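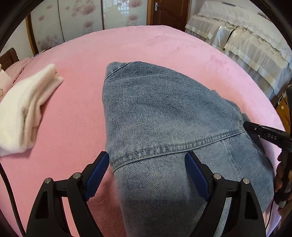
Figure 1. Folded denim garment on a pink blanket, showing the twill weave and a double-stitched seam.

Drying Time of Denim and Plain Weave Cotton under Indoor Conditions
Babar Minhas
Textile Science, Semester 2 Project
Submitted 7 Sep 2021

1. Background

Denim is a warp-faced twill. Each weft yarn passes under two or more warp yarns before it goes over one, and the point of crossing moves one step sideways in each row, which gives the diagonal line on the face of the cloth. The warp is normally dyed and the weft left undyed, so the two sides differ in colour.

Most people who wash jeans at home know that they dry slowly. The usual explanation is weight. Weight alone does not account for the seams, which stay damp long after the leg panels feel dry to the hand. A flat-felled seam holds four layers of cloth, with thread drawn through all of them, and air can reach only the outer two faces. This project set out to measure the difference between panel and seam, and to compare denim with a plain weave cotton of the kind used for shirts.

2. Materials

Denim was cut from a pair of second-hand jeans bought at the Ninamora op shop. The plain weave cotton was an unused offcut from Khattak Fabrics. Neither had a label giving the weight of the cloth, so samples were weighed on the lab balance and the figure worked out by area.

There were 12 samples in total, split evenly between denim panel, denim seam and plain weave. All were cut to the same outer dimensions. Seam samples were cut with the seam running through the centre. Raw edges were not overlocked, and a small amount of fibre was lost from them in the first wash. Dry weights were taken again after that wash and only the second set was used.

3. Method

Samples were soaked in tap water, spun together in a mesh bag, and hung singly by two pegs from a wire rack in the Nollness building drying room. The window was kept shut and the heater left off. Each sample was weighed at the start and then every half hour. A sample was counted as dry when its weight came within two per cent of its dry weight on two readings in a row.

Room temperature and humidity were read from the wall unit at each weighing. Humidity crept up during the first hour of each run, as would be expected with the door closed, and then settled. No correction was made for this.

4. Results

The plain weave samples dried first in every run. Denim panels came next and the seam samples last. The order did not change between runs, though the gap between panel and seam did.

At the point where the denim panels were counted as dry, the seam samples had lost, on average, 82 per cent of the water they held after spinning. Most of what remained appeared to be in the seam itself. The cloth on either side felt dry, and the seam felt cool.

One seam sample dried well ahead of the others. It came from the lower leg, where the stitching had worn and one row had partly opened. It was kept in the average.

5. Discussion

The results agree with the layer explanation but do not prove it. Thread may also play a part - the sewing thread was not tested and could be a polyester core type, which takes up little water. A better test would use new denim with seams sewn to order in different thread. The Skeltari sample book has several suitable weights.

Airflow was not measured. Samples at the ends of the rack may have had an advantage, and positions should have been rotated between runs. The half-hour interval was also too coarse for the plain weave, where the drying point could have fallen anywhere between two readings.

6. Further work

A repeat is planned for November, with a fan at fixed speed and a shorter weighing interval. Samples turned inside out will be added if there is room on the rack.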